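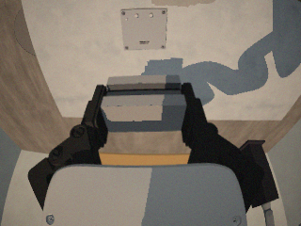 Follness opened its automation lab to visitors for an afternoon in April, and I went mainly to see whether the Wusis arm project had moved on since the last round of slides. It had, a little. Most of what we were shown was on screens.

The first stop was simulation. Wusis trains its gripper software in a rendered workroom before it goes near any hardware, and our guide quoted 196 practice runs for the task we were watching. I asked how many of those had ended the way they were meant to. The answer was that the team was "still looking at the right way to score it." I wrote that down word for word.

The view from behind the fingers is clear enough, and I can see why engineers like working this way. Nothing breaks and the lights never change. But a customer's floor has dust and people leaning on things, and when someone in our group brought up glare we got a slide about future plans.

After that came the physical cell, run by Zamfir, which supplies the mounts. Our slot was 33 minutes and 7 of them went to a restart. Once it was running, the arm did the same short move three times at a pace I'd call careful. The staff clapped. A few visitors did too.

Vornon had the last table, with a planning tool that is supposed to tie the simulated and real sides together. The demo was a recording - I asked to see it live and was told to check back after 4 p.m., when the shuttle was leaving.

To be fair, the staff were friendly and didn't dodge every question. The Zamfir people in particular were open about how often they recalibrate (every morning, and again after lunch). There was no price list and no date for a customer trial. The parking lot is behind the north building, and the sign for it is easy to miss.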